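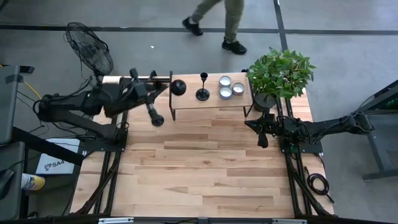 *Wooden riser on thin black metal legs, set with a candlestick holder, three tealights and a potted plant.*

23 Feb 2025

Jindari makes one category of product: low stands for tabletops, shelves and counters. The firm works out of a 1962 warehouse in Culton and shipped 1149 units last year, most of them in the smallest of its sizes. We spoke with its lead designer about load, height and what people put on a riser once they own one.

The first question was what a riser is for. "It gives you a second level," the designer said. "A dining table is one flat plane, and small things disappear on it. A tealight is low enough that a plate beside it will hide the cup. Raise it by the height of a mug and you can see it from a chair."

Customers tend to describe the product as decoration. The designer describes it as storage with a small footprint. The space under the top stays open, and on a kitchen counter it usually ends up holding a cutting board or a stack of coasters. On a dining table it is more often left clear so that the legs show.

The legs have taken up most of the development time. An early version had solid wooden end panels, which looked heavy and collected crumbs on the inside corners. Thin metal legs were tried next and kept. "Thin legs put all the weight on small points," the designer said. "On a soft wood table you will get dents. We put pads under them, and we tell people to lift the thing when they move it. They slide it anyway."

Placement of weight is the second problem. The usual arrangement has a plant at one end and candles toward the middle. A potted plant is the heaviest item by a wide margin, and it gets heavier each time it is watered. The designer's advice is to keep the center of the pot inside the line of the legs. "If the top extends past the legs and the pot is out on that part, the other end wants to come up. It won't do it today. It does it when somebody takes the candlestick off to dust."

We asked about candlesticks specifically. The designer prefers a slim one with a round base, provided the base sits fully on the wood, and will not recommend a tall taper close to leaves. Broad-leaved plants are the ones to watch. They lean toward the window, and a leaf that was clear of the candle in December may be over it two months later. Turning the pot at each watering slows this down. Moving the pot to the far end is simpler, and the tealights can then be grouped on the side of the candlestick that has more room.

Metal tealight cups get warm underneath. Jindari's finish, bought from a supplier called Paltis, is a hard oil that marks when a hot cup sits on it for an evening. "You get a pale ring. It comes out with fine paper and more oil, if you catch it early." The firm has considered supplying a metal tray and decided against it for now, as the tray would have to be a separate part with its own carton.

Testing is done in-house on a simple rig that presses on the middle of the top. A sample has to pass 2000 presses with no movement in the leg screws. The threaded inserts were changed after an early batch of 200 failed at that point. The replacement comes from Birkett and costs more.

The designer is less certain about color. Pale tops with black legs account for most orders, and a dark pot or a black candlestick holder picks up the legs well enough. On a light wooden table a pale top can blend in when seen from above. "Some people want that. Others send it back and ask for walnut, and we don't make walnut."

A longer version is planned – the same legs, with a third pair under the middle. The drawings are finished, but the carton is still too long for the firm's current shipping rate.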